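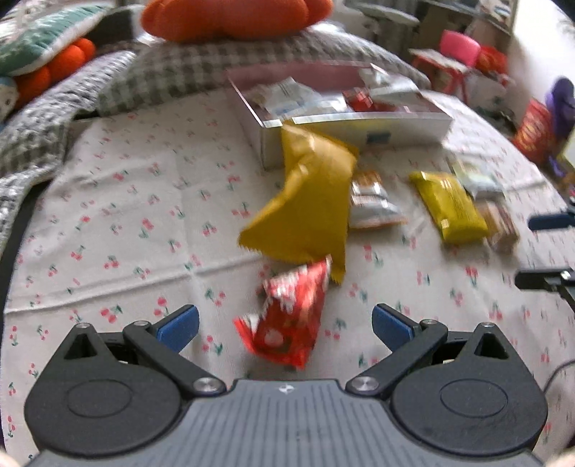 Step 1: Pick objects that will embarrass the gripper

Most grippers get tested on wooden blocks, and most grippers are good at wooden blocks. Use snack packets. Foil bags slide, crumpled wrappers fold away from the fingers, and a bar in a tight wrapper behaves differently from both. Put them on a bedsheet so the surface gives a little. A bench top flatters everything.

Step 2: Fix one task and write it down

Ours was "pick up a packet, put it in the open box". Write down what counts as a failure before you start. Tyson Cormier and I skipped that the first time and spent a Tuesday arguing over whether a bag hanging off the rim was in the box.

Step 3: Do 100 tries with each set of finger pads

We compared the soft blue pads with the harder Grewal ones. Same person, same packets, same box. Swap the pads halfway through the session and swap them back at the end, or you'll be measuring how tired your wrist is. The soft pads got 69 packets in cleanly. I'd been told to expect better, and I'd be wary of any seller's number that doesn't say what was being picked up.

Step 4: Check the video before you believe the score

Go through the wrist camera footage at normal speed. Fast moves smear, and a smeared bag is hard to label. We recorded 3,589 short clips over the whole comparison and kept 3,045. If you're throwing out more than that, slow your hand down before you blame the camera.

Step 5: Tidy the cable

A cable that tugs will change how you reach. Leave slack, tape it once near the handle and try the full range of motion.

Step 6: Repeat with a second person

Aoi Mizuno's results with the same pads were close to mine on bars and well off on big bags. She squeezes earlier than I do. Until you've seen that gap for yourself, don't put much weight on a favourite.

What I still don't know

Whether any of this carries over to a powered arm. Etivden say their controller copies the hand closely. I'll believe it after another 100 tries.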